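The Bag on the Hook Is the Only Benchmark I Trust

Opinion, 5 May 2022

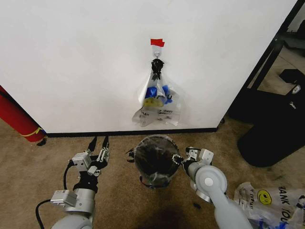
Imani Villanueva wrote in after my last column to say that if a gripper can't handle a plastic shopping bag it has no business being called general purpose, and that she would like to see every vendor's spec sheet replaced by a single line stating whether it can. She added that she had stopped reading payload figures altogether and felt better for it.

I've been chewing on that letter for a while, mostly because I spent the spring comparing grippers for a living and had come to the same conclusion by a slower and more expensive road.

Take a thin bag with a few things in it, tie up the handles, and put it on a small metal hook on a wall. Ask a two-armed robot with a pair of parallel grippers to take it down. Any child tall enough to reach can do this while complaining about something else. For a robot it is a small festival of everything the brochure leaves out. The knot is a lump of no particular shape. The film is clear, so the camera looks through it at whatever is inside, and whatever is inside has nothing to do with where you should grab. The weight hangs wherever it likes. The hook wants the loop lifted up and outward, in that order, and the gripper would very much prefer to pull.

Meanwhile the spec sheet for the fingers on my bench this year, the Brillmont, tells me they have a stroke of 103 millimeters. I'm happy for them. I have yet to meet a bag handle that cared.

I should say how the comparison was run, so that people can disagree with me properly. We had three sets of fingers: the Brillmont, the Plillov, and a rubbery pair from Matheson that looked like something you'd use to get olives out of a jar. All of them went onto the same kind of arm, driven by the same operator where we could manage it, and everybody got the same chores. Pick up a block. Pick up a mug. Put a bag on a hook. Take a bag off a hook. By July of last year we had logged 383 attempts, and I had developed opinions about the manufacture of carry-out bags that I now can't share at parties.

On the block, all three were superb. You could have written the vendor's press release from the block alone, and I suspect that is how press releases get written. A block is a gripper's idea of a good time. It has two flat sides facing each other and it stays where you left it. If the world were made of blocks we could all go home.

On the mug there was some daylight between them, and it went more or less the way the price did. The Brillmont was precise and a little smug. The Plillov was fine unless the handle faced the wrong way. The Matheson squashed itself around the rim and hung on out of what I can only call stubbornness.

Then came the bags, and the ranking fell down the stairs.

The Brillmont, which costs more than my first two cars, closed on the handle beautifully and then let the film slide out between its fingertips, over and over. Its fingers are hard and smooth, and so is its sales rep. The Plillov did better for the dull reason that its tips were narrow enough to poke through the loop, so it didn't need to grip anything. It hooked the bag the way you'd hook a coat with one finger. The Matheson held the film better than either and couldn't let go of it. Thin plastic clung to the pads. Our operator would open the fingers, back the arm away, and the bag would come along like a dog that had heard the word "walk."

Which of these is the best gripper? I've been asked that in meetings, in exactly those words, by people with budgets. I can tell you which is best at blocks. After that I need to know what you're picking up, what it's hanging from, and how sorry you'll be if it ends up on the carpet.

My own view, which has cost me one lunch invitation already, is that we spend far too much of the money on the fingers. The finger is the part you can hold in your hand at a trade show, so the finger gets the budget. But go back through our failed attempts and sort them by what went wrong, as I did over one very long weekend, and the fingers are seldom the first thing to blame. More often the arm arrived at the hook from an angle that left it nowhere to go. Or the operator couldn't tell whether the tip was in front of the loop or behind it, because the one camera that could have shown this was looking at the back of the gripper. Gripper cameras spend a remarkable share of their lives admiring grippers.

So we moved on to cameras, and had the whole argument again in a different accent. A head camera gives you the wall, the hook and both arms at once, and it's the only view a newcomer can drive from without feeling seasick. It is also hopeless on depth right where you need it, in the last inch before the hook. A wrist camera is wonderful in that last inch and useless for the yard leading up to it. The obvious answer is to have both, and we did, and then the operator had to learn to look at the right one at the right moment. That is a skill, and you can't order it from a catalog.

The controllers were the real surprise. I had assumed the controller was plumbing. We tried the Gralent box for a couple of weeks mainly because a demo unit was free and our regular one was being fussy about its updates. The Gralent has a setting from 1 to 5 for how firmly the arm insists on being where it was told to be. At the top of the range it is a bouncer. Down at the low end it will give a little when it touches something, so that if you come up under a handle slightly crooked, the arm shrugs and follows the handle. We turned it down, put the smug Brillmont fingers back on, and they started getting bags off the hook. They were the same fingers with the same operator and, I regret to say, the same bags. I had spent three months blaming the metal.

I don't want to oversell this. The Gralent at its soft setting was dreadful on the block task, where it wandered up to the block like a guest looking for the bathroom. There were also plenty of bags it simply dropped. But the swing from changing one number on one box was bigger than the swing from changing the fingers, and the number was free. I have tried to explain this to the people who sign for the fingers. They nod and ask when the new fingers are coming.

There's a counterargument, and a few readers have made it with some heat, so let me give it its turn. Blocks are repeatable. A block today is the same block tomorrow, and if your lab and mine both use it we can compare. A bag is a different bag every time you touch it. It creases, it stretches, it remembers the last thing you did to it. How can you build a benchmark on something that won't hold still long enough to be measured?

That's a fair complaint, and I have some sympathy, having once lost an afternoon trying to write down what shape a bag was. We ended up replacing ours on a schedule, retying the handles between runs and noting which way the knot ended up facing. It was tedious. The numbers were noisier than I'd like and they'll stay that way. I would still take a noisy answer to the question I have over a crisp answer to the one that fits on a slide. The people who'll be living with these machines own a great many bags and very few machined aluminum cubes.

And the cost of the thing! You can get 2,000 carry-out bags in a carton for less than the shipping on a set of fingertips. A metal hook is pocket change. You need a wall, but most labs come with one. If a vendor tells you their gripper is ready for the home, ask to see it take a bag down, and ask to see it done again by somebody from your side of the table. Watch what the demo engineer does with his face.

To Imani Villanueva, then: I agree about the single line on the spec sheet, with one amendment. I'd want it to name the controller and the camera as well, because "takes a bag off a hook" is a thing a whole setup does, and I'm tired of seeing the fingers take the bow. I'd also keep the payload figure. Somebody worked hard on it, and I like to have something to read while the arm is homing.

We start on drawstrings next month. I've asked for the soft setting and a bigger carton.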